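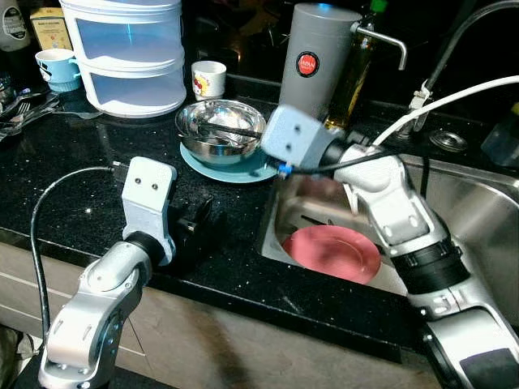
How many demonstrations do you need before a two-arm policy can move dishes from a counter to a sink? A few hundred good ones will usually get you a policy that works on the dishes and the counter you recorded with, and you'll want a couple thousand before it copes with a kitchen it hasn't met.

Posted by gholloway, 11 November 2023

That's the short version of what I've been telling people, and I'm putting it in its own thread so I can be argued with in one place. Gus Holloway here, for those who only know the handle. I've been collecting kitchen demos on and off since January, all teleoperated, both arms, one person driving. We're at 2,000 episodes now for the sink set, which is called Gethin in our folders for reasons lost to time.

What I'd like to know from the rest of you is where your time goes. Mine goes to resets. An episode of "plate into sink" takes me less than half a minute to drive, and then I spend longer than that putting the plate back, nudging the other stuff to somewhere new, and checking that I didn't lean on a cable. If I record for a whole afternoon I feel like a busboy.

The other thing is how much junk to leave out on the counter. I've gone back and forth. My first batch was very tidy, one plate and one bowl, and the policy trained on it was great until somebody left a mug out. Now I leave all kinds of stuff around and move it between episodes. Slower, but I think it's worth it.

We use cookies to remember your login and count visits. By continuing to browse you agree to our cookie notice. Accept / Settings

wristcam_wendell wrote:

I'd push back on "a couple thousand." We got a decent rack-to-counter policy out of way fewer than that, and the big difference was that we threw out the bad ones. I mean really threw them out. If I hesitated over a cup for ten seconds, gone. If I bumped the faucet, gone. I bet half of your 2,000 are teaching it to dither.

Also, what's your reset order? If you always put the plate back first it always ends up in the same kind of spot. I caught myself doing that for a week.

gholloway wrote:

Ha, okay, that one stings. I do put the plate back first. I'll shuffle it.

On throwing stuff out, I disagree a bit. I cut the episodes where something falls or gets dropped and stays dropped. But if I miss a grasp, back off and get it on the second try, I keep that. I want it to see what a recovery looks like. The policies I trained on spotless data would miss once and then just hover there, closing on air, over and over.

Halina Sobczak wrote:

I'm with Gus on keeping recoveries, with one condition, which is that you tag them. We don't tag them at Adier and I regret it every single time we want to train without them. There's no going back through 3,000 episodes by hand to find the fumbles. (I tried. I lasted an evening.)

What I'd worry about more is the steel. A stainless sink and a shiny stone countertop are a miserable combination for a camera. We had a policy that was fine in the morning and useless by late afternoon, and it took us far too long to work out that the sun was coming in low and lighting up the bottom of the basin. So now we record in sessions spread over the day, and one session a week after dark with just the overhead light. If all your demos are from the same two hours, your number doesn't mean much, whatever it is.

gholloway wrote:

Mostly afternoons, yeah. I'll own that. Do you do anything about the reflections themselves, or just let it see lots of them?

Halina Sobczak wrote:

Just let it see lots of them. We tried a rubber mat in the sink for a while and of course the policy then wanted a mat.

tendon_tom wrote:

Jumping in with a boring one: cables. Please route your wrist cables before you record anything you plan to keep. I did my first 3 sessions with a USB lead hanging in a big loop off the left arm and it wandered in and out of the wrist view. The policy decided that lead was very important. I can't prove that's what it was doing, but when I clipped the lead up out of the way the behavior changed completely, and I had to re-record the lot.

If you've got a tall faucet, a plain clip on the neck makes a pretty good strain relief point, by the way. Just leave enough slack for the arm to get all the way down to the bottom of the basin. Flat plates are the worst for that, you need more reach than you'd think.

wristcam_wendell wrote:

Clipping to the faucet only works until somebody needs the faucet, Tom.

tendon_tom wrote:

It's a robot kitchen, Wendell, who's filling a kettle?

wristcam_wendell wrote:

Me. I'm filling a kettle.

mo_from_etham wrote:

Newer here. We just set up at Etham with two arms and I've done maybe a day's worth of driving. Two questions, sorry if they're basic. How do you get a plate off the bottom of a sink at all? I can put one in no problem, but getting it back out with the gripper is driving me up the wall, the fingers just skate over the rim. And do you folks use one operator or swap around?

gholloway wrote:

Not basic at all, flat plates are horrible! What works for me is using one arm to press down on the near rim so the far side tips up a little, and then coming in with the other arm on the side that lifted. It depends on the plate, some have enough of a foot under them to rock and some just sit there. For the ones that just sit there I slide the plate to the wall of the sink and walk it up. Takes patience. I'd start with a bowl until your hands get used to the lag, then do plates.

Operators: just me, which I know is a weakness. I always go in from the right. I'm sure the policy has my bad habits down cold.

Halina Sobczak wrote:

We have 5 people driving and I'm not convinced it's better. You get variety, sure, but you also get five different ideas of how to hold a bowl. One of us pinches the rim, one of us goes for a scoop with both arms, and the policy ended up starting a pinch and changing its mind halfway. We finally wrote a one-page sheet: which arm goes first, where to grab each kind of dish, when to call an episode done. It helped more than the next several hundred demos did. So Mo, if you do swap around, write the sheet first.

For utensils lying across a bowl, decide now whether you clear those first or carry the bowl with them on it. We never decided and it shows.

gholloway wrote:

Clear them first, in my case, left arm. Although I'd love a set where they stay on. Chopsticks roll, that's the trouble, so you end up tilting the whole bowl to save them and the demo looks like a circus act.

fistgate_fan wrote:

Does anyone log the resets? We use the Fistgate recorder and it keeps running between episodes unless you stop it. A buddy of mine flipped those around and used the arms to do the resets as well – sink to counter is its own task, so you get two for the price of one. Your busboy problem goes away and you've doubled your data.

gholloway wrote:

Oh, I like that a lot. It'd be slower per reset, and the objects would end up only where an arm can put them, so I'd probably still shuffle by hand every so often. But I'd be driving instead of walking back and forth. Trying it this weekend.

wristcam_wendell wrote:

It's good, but watch out, you'll get double the episodes and tell everybody you have 4,000 demos. They're different tasks. Count them apart.

gholloway wrote:

Wendell, I'd never.

mo_from_etham wrote:

Thanks all, the tip-the-rim thing worked on our second-smallest plate and on none of the others. Going to get some bowls. Halina, any chance you could post that one-page sheet?

Halina Sobczak wrote:

Sure, I need to take a couple of names off it first. I'll put it up in the files section Monday and link it from this thread.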